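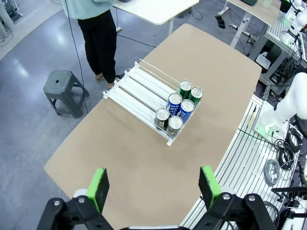 The fridge in our shop's back room has been a nuisance for as long as I've worked there. It is a tall glass-fronted one, bought second-hand, and the shelves are deeper than my arm. Drinks go in at the front, get pushed back by the next lot, and the ones at the back stay there until someone moves everything out. In May I found a can of lemonade that had been in there for over a year. So I bought a clear plastic organiser, the sort with lanes and white spring pushers that bring the next can forward when you take one. Before it went anywhere near the fridge I set it on the big beige table and put six cans in, two green, two blue and two of the dark olive and gold ones, all standing up at the front end with the rest of each lane empty behind them.

The one I bought is a Basten. I also looked at the Vetar, which is cheaper, but the dividers on that one are fixed and we stock a few slim cans in summer. On the Basten the dividers lift out and click back in a different slot. It took me a while to work out that you press down and towards the front at the same time. The leaflet has a drawing of this but the drawing is the size of a stamp.

Measure your shelf first. I measured the width and forgot the depth, then had to go back and do it with the door shut, as the door has a lip on the inside that takes up more space than you would think. We had 2 cm to spare in the end. Normunds Ramanauskas, who shares the ordering with me, had offered to saw the back off if it didn't fit. I'm glad we didn't have to find out how that would go.

A few things I noticed while setting it up.

The pushers are stronger when the lane is full. With only a couple of cans left they still come forward, but more slowly, and on a shelf that slopes backwards they might not come at all. Ours did slope. I put a folded bit of card under the back feet of the shelf and that was enough.

Load from the front, one can at a time, pressing the pusher back with the can as you go. I tried holding the pusher back with one hand and filling with the other and it was slower.

Keep one kind of drink to a lane. Žydrūnas in the office likes to put whatever is left over from a meeting into whichever lane has space, and then you have to take three out to get to the one you want. I have put small labels on the shelf edge. We'll see.

Glass bottles don't work in it. The small ones wobble when the pusher moves them and I didn't like the sound. They have gone on the bottom shelf in an old Kindent crate, which does the job.

For cleaning, the lanes come apart and can be washed in warm water with a bit of washing-up liquid. The front lip collects drips, so wipe that more often than the rest. Don't use the scratchy side of the sponge on the clear parts. I did on one divider and it has gone cloudy along the top.

It has been in the fridge for 4 weeks now. The drinks shelf takes me a few minutes to fill on a delivery day, where before I would put it off until after lunch. I can see what we are short of without opening the door. I might get a second one for the shelf below, where the yoghurts and the sandwiches are currently fighting for room, though the yoghurts would need a wider lane and I haven't found one yet. If anyone has used one of these for pots, let me know how you got on.

Next job is the cupboard over the sink.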